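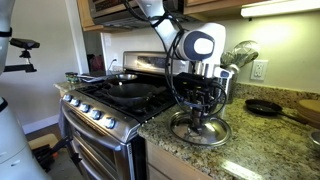
## Cleaning a gas range and the counter next to it

Do this after dinner, once the burners have cooled all the way down. It takes 20 minutes if you keep up with it and a good deal longer if you don't.

### What you need

- Dish soap and a bowl of warm water
- 2 microfiber cloths, one for washing and one for drying
- A nylon scrub pad
- A plastic scraper
- Baking soda

Don't use vinegar or lemon cleaner anywhere near a granite counter. Both can dull the surface over time. Steel wool is out too - it scratches brushed stainless.

### Steps

1. Check that every knob is set to off.

2. Move the cookware. A wok and a shallow pan can go straight to the sink. Lids can sit flat on the counter, but wipe the rim first or you will get a ring of grease on the stone.

3. Lift off the grates. Cast iron is heavy, so carry one section at a time and set it on an old towel.

4. Wash the grates in warm soapy water with the nylon pad. Skip the dishwasher. Dry them right away with a towel. If they look gray or start to rust, rub on a thin coat of cooking oil and wipe off as much as you can.

5. Take off the burner caps and wash them the same way. Let them dry completely before they go back. A wet cap makes the burner click and not light.

6. Wipe the cooktop. For anything stuck on, mix baking soda with enough water to make a paste, leave it for ten minutes, and push it off with the plastic scraper.

7. Wipe the backguard with a damp cloth, following the grain of the steel. Go lightly over the display and don't spray anything directly on it.

8. Do the knobs. On many ranges they pull straight off, but check your manual before you tug. Wash them by hand, wipe the panel behind them, and dry both.

9. Put the caps and grates back. The caps should sit level and not rock.

10. Wash the counter with a drop of dish soap in water, then go over it with plain water and dry it. Get the strip right up against the range, where crumbs and oil collect.

### Polishing a steel lid

Wash it first. Rub in a little baking soda paste with a soft cloth, rinse, and dry it right away so it doesn't spot. Go around the base of the knob with an old toothbrush - that is where the grease hides.

Thérèse Kowalchuk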